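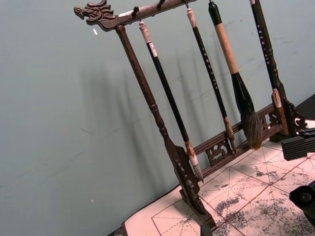
Ticket opened by Sharada Sastry, cell 2, Ilton workshop. Category: gripper / wrist camera. Priority: normal.

Fault as reported: the arm stops short on the approach to the brush rack and the gripper closes beside the handle. Started after the wrist unit was refitted. No error code on the Mastano controller, no collision stop logged. The fault shows on the slender black handles. With the thick brush, the one with the tan section and the large grey-brown tuft, the fingers still close on the handle but off centre. The rack was standing on the red-grid practice mat for all attempts, at an angle to the camera.

Checks by Lavanya Iyengar, June 4, 2018:

Finger screws – tight, both sides. Ribbed pads not worn, left in place.

Camera bracket – one screw loose. Tightened. Fault unchanged.

Cable at wrist – reseated, clip replaced. Fault unchanged.

Camera offset in the Asent settings – file dated before the refit. The old bracket position was still in use. This is the likely cause.

Action: recalibrated with the flat target, 178 poses. Five rejected for blur and left out of the fit. New offset saved under the cell name, old file kept in the backup folder. Approach speed set to 100 mm/s for testing.

Result: first handle picked and returned to its hook. Second handle picked, but the cord caught on the hook during the return. Treated as a separate matter – the lift height in the return program is too low for a looped cord. Raised it by 5 mm and repeated, no catch.

Reply from S. Sastry: confirmed on my side with the rack turned the other way. Please leave the speed as it is until Stevens has been over the return program. Can the refit sheet have a line added for the offset file? It only lists the screws and the cable.

L. Iyengar: line added. Bracket screws to be checked again in August. Ticket stays open for the return program only.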